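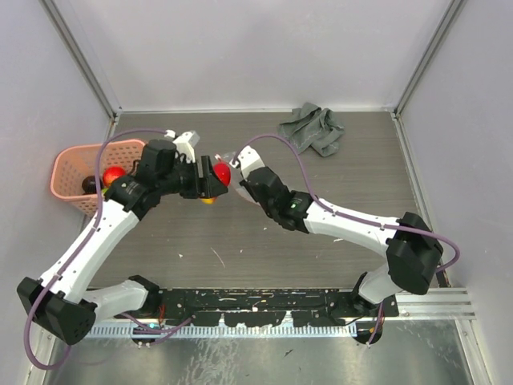 Two-arm cell, arms meeting over the wood-grain floor panel

Niswood Drivers Board > Alternative Fuels > Propane conversion on an old pickup, worth it?

hadgu_v8
Posted January 10, 2019
I have a half-ton pickup with a 5.3 and I'm looking at a dual-fuel propane kit. The shop in Skurkis quoted me for the kit plus a tank in the bed. I drive 51 miles a day, mostly highway. Has anyone here run one through a full winter?

tallgrass
Two winters on mine. Starts on gasoline and switches over once the coolant warms up. Mileage drops on propane, so don't compare the pump prices straight across. You also lose bed space to the tank, and I miss that more than I expected.

Ayantu Birhane
What are you paying per gallon? I called 4 places last July and only one would fill a vehicle tank. The rest only did grill bottles.

tallgrass
I fill at the farm co-op. They put in a motor fuel pump for their own trucks and let members use it. Without that I would have sold the kit by now.

rustbucket_ed
I'd skip it. At 51 miles a day you'll wait years to get the money back, and the truck may not last that long. Put the cash toward a used hybrid.

hadgu_v8
A hybrid won't pull my trailer.

rustbucket_ed
How often do you pull it?

hadgu_v8
Twice a month in summer. Less now.

Ayantu Birhane
I don't agree with Ed. If he has the truck and needs it anyway, the only thing to work out is the kit against the fuel savings. My last service on the propane side was $134 for filters and a leak check. Nothing else has gone wrong.

rustbucket_ed
Does that include the tank inspection?

Ayantu Birhane
No, that was separate. I'd have to look up the bill.

hadgu_v8
Shop wants $879 for the tank and mounting alone. Is that high?

tallgrass
Depends on the size. Ask for the usable gallons, they only fill to 80 percent. And ask who does the warranty work before you put money down.

hadgu_v8
Will do. Calling them tomorrow.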